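February, bench 2, bimanual cell (Joseph)

Carrying on with the stutter in the left arm. Summary of where it stood last night: commanded joint positions from the planner are smooth, measured positions lag and then jump, always in the last few centimetres before the pegboard. Right arm running the same code is fine.

Pulled the log from the 16:40 run. 2,613 control ticks in total, of which 172 were marked late by the watchdog. I had assumed the late ones would be spread through the run. They are bunched, nearly all of them after the approach phase hands over to the short Cartesian move. So the slow part is whatever starts at handover.

What starts at handover:

- collision checking switches from the coarse board model to the fine one
- wrist camera pose correction comes on
- gripper opening is re-sent every tick (left over from the Boltonness demo, should be removed)

Turned them off one at a time.

Gripper re-send off: no change worth noting. Left it off anyway.

Pose correction off: still late, but the jump at the end is smaller.

Fine board model off: late ticks gone. Obviously can't leave it like that, the coarse model is a flat slab and knows nothing about hooks.

Looked at the fine model. Whoever exported it kept every hole in the pegboard as geometry. There are 1,040 holes in the mesh and the checker walks through the lot whenever the left wrist is inside the padding distance. The right arm was on a different config file pointing at the old simplified mesh, so it never hit this. Both arms should load from the same place. Added to the list.

Replaced the holes with a plain plate and kept the hooks and hung items as separate boxes, padded. Wrote it out as `board_plate_v2`. Changed both configs.

```
collision:
 board_mesh: board_plate_v2
 hung_items: boxes
 check_rate: every_tick
```

Stopped at the open-gripper pose with both arms up at the board, scissors and screwdriver left on the table for the pick test afterwards.

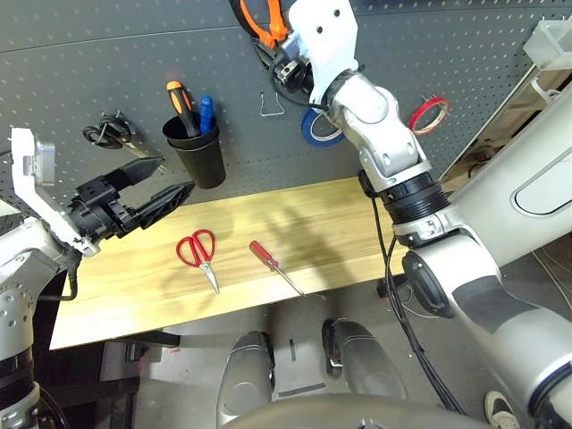 Revathi Poojary thinks the plate is fine for moving but asks what happens to pose correction, as Eltuder used the hole grid to line up the board and will now be matching against a blank surface. She would keep the holed mesh for perception and give only the plate to the planner.

She's right, I had swapped it in both. Put the old mesh back for Eltuder under its own key, so the two no longer share a file.

Still open:

- pose correction jump, separate from the timing, not looked at yet
- box for the cup of tools is a guess, needs measuring
- ask Marek Pešek if Skomcombe cell has the same export
- delete gripper re-send properly instead of commenting it out

Leaving the watchdog limit where it is until the pick test has been run with both arms on the new config.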